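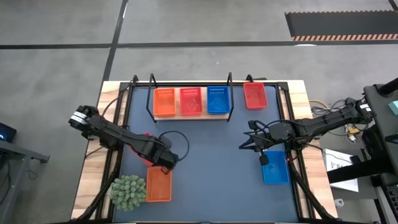 Orange, red and blue baskets, with the shelf board on its rack

Basket shelf: worth it, or just clutter with a view?
Posted by Letay Tilahun, 9/16/21

I bought slotted plastic baskets and a wire rack with a loose wood board on top. The listing promised it would "double your space." I doubt it. The baskets don't stack and I've already rearranged them more than once.

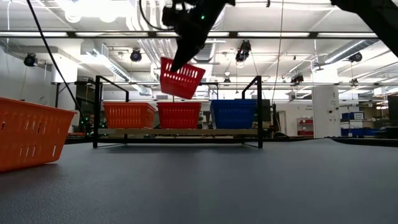
The rack cost 33 dollars and the board was extra. Should I return both, or is there a sane way to sort by color?

Busix

Doubling is sales talk. You get one board's worth of room, plus whatever fits underneath. Color sorting works for two weeks and then people dump stuff wherever.
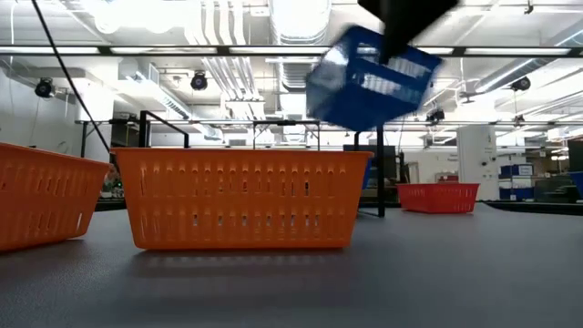 I'd measure before keeping anything. Baskets sold as a set aren't always one size. Set the big orange one down by the frame and see how much table it eats before you give it a spot. My board is 40 inches and still comes up short.

Onosthorpe

just return it

Bradcombe

Keep the rack, skip the color system. I'm not sold on labels either, mine peeled by October. 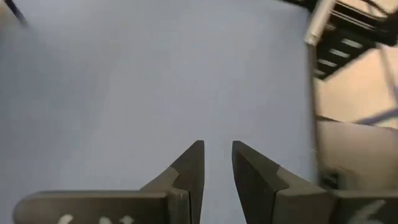

What I'd try is writing straight on the plastic. White marker shows up fine on dark gray, but I wouldn't trust it on the orange.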